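Search this site Enter keywords Go

The Wall Comes With a Story

Reclaimed brick costs more than new brick, and buyers are told they are paying for the past. How much of the past is in there?

3 February 2023
By Gordon Zacharias

The sales sheet from Garkach runs to four pages, and the word "heritage" is on every one of them. The bricks, it says, were saved from mills, chapels and farm buildings. They have character. They have lived. They also cost more than twice what the yard across the road in Jivudcombe wants for a new brick of the same size, and I went there in a bad mood to find out why.

I should say that I like old walls. I grew up in a house with one. What I don't like is paying for a claim that can't be checked, and the salvage trade is built on claims of that kind. A brick has no papers. Once it is off the truck and cleaned up, you have the seller's word and whatever you can read in the face of the thing.
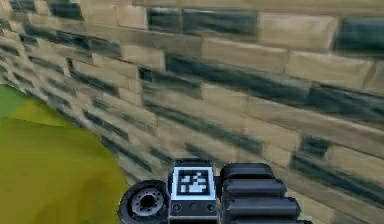
Sellers know that most of us read it badly. We look for variety and take it for age. Mix two colors in one wall, a pale tan and a dark slate blue, lay them in staggered courses, and plenty of buyers will tell you the result has history. It may have. It may also have been ordered that way from a catalog last spring. Factories have been making mixed batches for years, and some tumble them in a drum to knock the corners off. I was shown two pallets at Garkach, one reclaimed and one tumbled, and asked to pick. I picked wrong. The salesman was very nice about it, and I noticed that the price difference did not get any smaller.

The green argument is the one I hear most often, and it is the better one. Firing a brick takes a lot of heat. Using one that has already been fired saves that heat. Fine. But the saving depends on the trip, and the sales sheet is silent on the trip. When I pressed, I was told that a recent load had come 212 miles by road from a demolition at Rarkutau. Then it was cleaned, sorted, wrapped in plastic and driven another 30 miles to the customer. I asked whether anyone had worked out the fuel. They were "looking into it."

There is also waste. MacPherson, a small building firm that has put up garden walls and extensions with the stuff, let me look through its notes on one job. From a single delivery the crew threw out 124 bricks as too soft or too badly cracked to go outdoors. The customer paid for every one of them. The same notes show nine days added to the job, most of it spent sorting. That doesn't make the bricks a fraud. It makes them dearer than the sheet says, and the person who finds out is the one who has already signed.

Soft bricks are the part that bothers me. In old buildings the poorer bricks were often used inside, where rain and frost never reached them. Knock the building down and everything goes into one heap. Put the wrong one in a garden wall and a few hard winters can take the face off it. A good yard sorts for this. A hurried yard does not, and the two yards can have the same brochure.
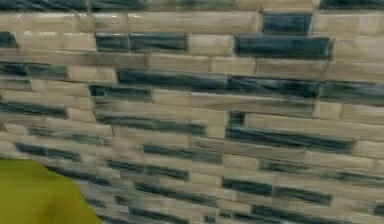 Can you ask a seller to prove where the bricks came from?

You can ask, and a decent yard will give you the address of the demolished building and the date the load came in. Get it on the invoice. If all you are offered is a county and a warm feeling, pay the price of a new brick or walk.

I did find people who had bought well. They had gone to the site before the building came down, seen which walls the bricks were in, and paid the demolition crew directly. None of them had used the word heritage. One couple had hauled the lot home in a borrowed trailer and were still complaining about their backs.

Garkach tells me a new sales sheet is coming in February, with more detail on sources. I have asked for a copy. The old one says the bricks are "guaranteed authentic," and when I asked what the guarantee covered, I was told it covered delivery.

Comments (3)

tuckpoint_ray
The tumbled ones fool me too and I've laid brick my whole life. Turn one over and look for old mortar in the pores. Lime mortar is hard to fake cheaply.

Denise M.
We bought reclaimed for a patio and a lot of them flaked the first winter. The yard said patios weren't "intended use." It wasn't written down anywhere.

oldhousefan
A bit harsh. Nobody forces you to buy them and they look better than new.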